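Home Workshop Tips Equipment Guides Contact
This site uses cookies to remember your preferences. Accept Manage settings

Planning the purchase of a small gripper or bench robot

Households and small workshops are advised to settle the task before the budget. Write down the objects to be lifted, the widest of them and the surface on which they will stand. A cylindrical container calls for a wider opening than most first-time buyers allow.

The Ornier hand-held gripper is listed by Trurnell at £159. A replacement pair of fingers should be entered as a separate line, as should fixings. Buyers in the Romness area may borrow a unit from the Tunstall tool library for up to 2 weeks before ordering.

Allow for the work surface as well. White boards and table tops show every scuff, and brown streaks are best dealt with at the end of each session, using a damp cloth and a little washing-up liquid. Test any stronger cleaner on a corner first.

Where an automatic arm is to follow later, keep £100 of the first year's budget unspent for mounting and cabling. Receipts and part numbers should be kept together, and the supplier asked in writing how long spare fingers will remain in stock.
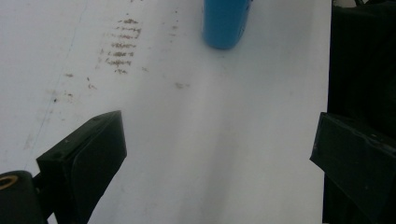
Delivery charges vary by supplier and should be confirmed before the order is placed.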